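Spoons, spoons, spoons

Saturday, February 3, 2018

So a bunch of you asked what I do all day now that I've moved over to the robot side of the building, and the short version is that I pick up spoons. For hours. With somebody else's arms!

The longer version is that we're teaching a pair of arms to sort cutlery into little plastic bins, and the way you teach them is by doing it yourself, by remote control, again and again, while the computer writes down every move. You hold a pair of handles, the arms copy you, and one good run from start to finish gets saved as a demo. Our project is called Dumham (I've asked where the name comes from and gotten two different stories, so I've stopped asking). As of Friday evening I have 342 saved demos to my name, and Mwajuma Rugemalira is so far ahead of me that I'm not going to print her number.

We started with spoons because Mwajuma had a theory that they'd be easy. They are not easy! A spoon lying bowl side down rocks when you touch it, the handle is skinny, and if you come in a tiny bit crooked the thing spins away from you like it's got somewhere to be. The shiny rainbow ones are my favorites to look at and my least favorites to grab. And the crossed ones, ugh. If you take the bottom one first, you drag its buddy along for the ride, so the rule I've made for myself is top spoon first, always, even when the other one is closer.
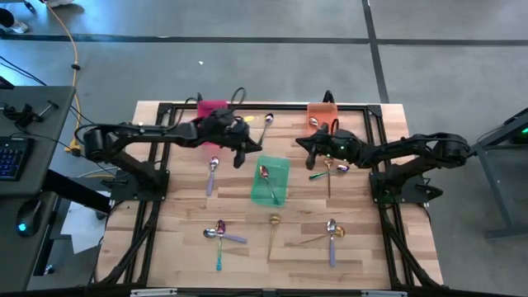 Do you need to know how to program to do this job?
Mostly you need patience and fairly steady hands - I can't write a line of code, and I was saving usable demos on my second day.

What took me way longer was slowing down. My first week I was racing. I'd swoop in, grab, swing over, drop, done, and feel great about myself. Then Shabani Kirui sat down and played a few of my runs back to me and pointed out that I was stopping in midair before almost every grab. I had no idea I was doing it! I was just thinking, the way you stand in front of the fridge and think. But the arm learns the stopping too, so a trained arm will hang there over a spoon like it forgot why it came into the kitchen. Now I make up my mind before I move, and I take the whole thing at one even pace.

The other habit I had to drop was fixing things too neatly. If I fumbled a spoon I'd throw the run away and start over, and my folder was full of perfect little runs. Shabani wants some of the fumbles. If the arm never sees a spoon slip and get picked up again, it's got no clue what to do when that happens for real (and it happens all the time, trust me). So now a slip stays in as long as I recover from it cleanly. Bumping a bin hard enough to shove it across the table still goes in the trash.

The bins are their own headache. The camera down by the gripper gives you a great close look at the spot between the fingers, but the fingers themselves block a lot, and I'm forever leaning sideways in my chair as if that would help me see past them. Yara Smadi caught me doing it and now she does an impression.
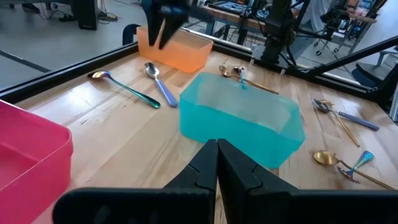
The gripper's view, with the teal bin right up close.

We do sessions of roughly 6 hours with breaks, and I've learned to take the breaks. My shoulders get tight way before my hands do. Musyoka Owino brought in a footrest for me, which I laughed at for a day and now won't share.

Next up is forks, if Mwajuma gets her way. I'm told they tangle. I'll report back, and yes, Mom, I will also load my own dishwasher this weekend.

- Imani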